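Workshop notebook — Brestthorpe
13 Feb 2025

Last updated: 13 Feb 2025
4 comments · 11 shares

Glaze tests, second round. Kiln was down to 181 when I got in so left the lid shut and did paperwork till lunch. Opened it after. Mixed results, writing it down before I forget which shelf was which.

Top shelf: the Meltix base with no additions. Clear, glossy, nice and tight on the porcelain. On the stoneware it crazed all over, can hear it pinging as I write. Same as the December batch. So the recipe is fine and the fit is wrong, and I should stop blaming the mixing.

Middle shelf: Meltix plus copper, three strengths. Weakest one is a washed-out nothing. Middle strength is the one Asger wants, soft green, breaks a bit paler over the rims. Strongest went metallic and ugly at the foot and I wouldn't put food near it. Want a vinegar test on the middle one before anybody gets excited. Cut lemon overnight as well.

Bottom shelf: ran. Two tiles stuck to the shelf, one came off with the chisel, one didn't. Shelf needs grinding and a fresh coat of wash. My fault, glaze was too thick on those, I double dipped and didn't write it down. WRITE IT DOWN.

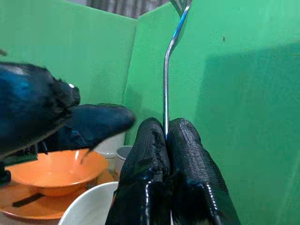 Cones: bottom cone was flat, middle was bent over properly, top barely moved. So the kiln is still running hotter at the bottom. Controller thinks everything is lovely. Ívar says the thermocouple is reading the top third and nothing else, and she's probably right, it's been pushed in crooked since the element swap. To do: pull it, check the sheath for cracks, reseat it. If it's still off after that, put the heavy stuff low and the fussy stuff in the middle and live with it.

Clay notes. Still on the Dama body for throwing. Bag number 3408 was short and gritty, the ones either side of it were fine. Wedged it with some older reclaim and it improved but it still tears on the pull when I thin the wall. Keeping 3408 for tiles and test rings only. Marked the bag in red pen. Please don't throw with it, and please dont tip it in the reclaim bucket or we'll have it in everything.

Handles. Cracking again at the top join. Five out of the last board. Tried to work out what was different — I think bodies were drier than the handles, they sat by the heater while I was on the phone to Tan about the invoice. The ones under plastic overnight are all ok so far. Next board:
- pull handles first, let them stiffen up
- score both sides, slip not water
- wrap the lot, two nights, no heater
- look at them before unwrapping fully

Asger thinks the slip is the problem and wants vinegar in it. Will do half the board his way. Need to scratch a V on the feet so we know which are which later.

Shrinkage check on the new rings: 11 percent wet to fired, which matches what Dama quotes on the sheet closely enough that I'm not doing it again. Means the mug template needs to go up a hair, the last ones came out mean. Ívar measured her own and got the same so that's settled. 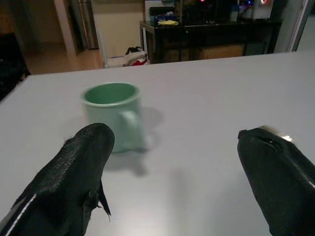 Sieve. The fine one has a hole near the rim, that's where the specks came from in the clear. Patched with epoxy for now, order a new one from Tan with the next lot. Also need: kiln wash, cone packs, more copper carb, gloves in small, a lid that fits the white bucket.

Glaze bucket levels: clear is half, green is nearly gone, the white has settled like concrete at the bottom and took me most of an hour with the drill mixer. Added a pinch of epsom salts and it's staying up now. Checked again at end of day, still good. Should have done that months ago.

Budget question still hanging. Tan quoted 4000 for the new kiln with delivery, not including the electrician. Ívar wants to wait and see what the thermocouple does. I'd sooner know before the spring orders come in, but agree it's daft to buy a kiln over a crooked probe. Asger to ring them and ask how long the price holds.

Next firing: same program, slower over the last stretch, 15 min hold at top. Witness cones on all three shelves. Middle strength copper on everything, single dip, count of three. Thin spare glaze around the feet and wipe back further than seems neccessary. Cookies under anything with two glazes on it.

Left to do tonight: grind shelf (mask!!), label test tiles, lemon on the green one, turn the fan off in the back.

Comments (4)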